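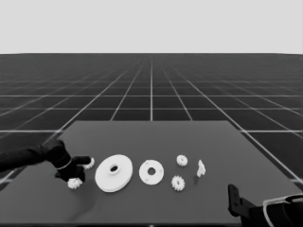 Speaker notes – "Setting up a two-arm gear cell, and what the simulator leaves out"

Slide 1. Title

Say the name, say Jendley, get off the slide. Don't thank everyone twice like last year.

Slide 2. What the cell does

Two arms, one table, one small planetary gear set in white plastic. Pick up the gears, put them on the carrier, get the ring over them, finish with the small stuff. A patient ten-year-old does it before lunch. Ask who has a cell like this at work. Then ask whose cell ran last week without a person standing next to it. Wait for the hands to go down.

My position, so people can decide early whether to leave: I think simulated setup is useful for perhaps a third of what it gets sold for. I use it every week. I still don't believe most of the numbers that come out of it, including ours.

Slide 3. Layout

The table in the simulator is flat, matte and dark, and the parts are white. That is about as easy as a layout gets for a camera. The real bench at Humomville was pale and had a dip near one corner. Three of our first settings depended on contrast we did not have on the floor.

Talk about part spread. We scatter the parts in a loose row and leave clear table in front of and behind them. It looks generous. Once both arms come in low it isn't. If the audience is mostly integrators, go into approach angles here. If mostly managers, skip to slide 4.

Slide 4. Start poses

Both grippers start open. Sounds too dull for a slide, but our worst week came from a start pose where one gripper was nearly closed, and every run began with a small knock nobody had written down.

Check the pose at the wrist, then at the fingers, then from the side. The side view is the one people leave out.
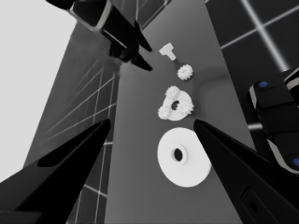

Jendley, October

Slide 5. View from between the fingers

The wrist view is where I change my mind about a layout most often. From the overhead view you plan a tidy path. From down between two open fingers you find out how much of the table the fingers hide. The big disc sits close to one fingertip in this view, and the T-shaped peg is at the far end by the other gripper. Ask the room which one they would reach for first. People say the disc because it's big. I'd clear the peg first and I will defend that in the questions.

Carrier plate: three small gears on it, one per corner. In the simulator a gear on its corner has whatever friction you typed in. Stellan Rønning typed in a value he liked in the spring and we kept it for months. When I asked where it came from he said it "looked right." He has given me permission to repeat this. He will be in the second row.

Slide 6. The numbers

Put these up and leave them up.

Simulated runs in the batch: 131
Runs I would have called clean: 36
Repeat of the same batch on the real cell: 30 runs, 12 clean

Do not let anybody work out the percentages and tell me the real cell did better. We picked the start layouts for the real runs by hand, and we picked kind ones. I said so in the write-up and it still got quoted to me by a vendor as good news.

Slide 7. Looking after it

This part is short on purpose.

Re-zero the arms before the first run of the day. The software says you don't need to. Do it anyway.

Look at the finger faces. If the real fingers have worn and the model fingers haven't, your grip offsets are fiction. We measure ours against a spare set kept in a drawer.

Keep a paper log at the cell. Ours has a column for "moved by hand", and that column is the most honest thing in the building.

When you change a part model, change its version name too. Saengthong sent us a revised ring plate under the old file name and we lost two afternoons to it – some of that is on me for not opening the file.

Slide 8. What I would not buy

Be careful with tone. Dralov people may be present and they were decent to us.

I would not buy a service contract that covers the arms and leaves out the fixtures. I would not pay for "automatic layout tuning" until somebody shows me it working on a table with a dip in it. I have asked for that demo more than once. The last reply had a brochure attached.

Slide 9. Questions

Likely ones:

Would more cameras fix it? Maybe. They'd also be more things to calibrate, and we are bad at calibrating the ones we have.

Is the gear task a fair test? For gears.

Would I set it up in simulation first again? Yes, for reach and for collisions. Not for grip.

If time runs over, drop slide 8 before slide 7. Clicker is in the side pocket of the gray bag. Spare battery too.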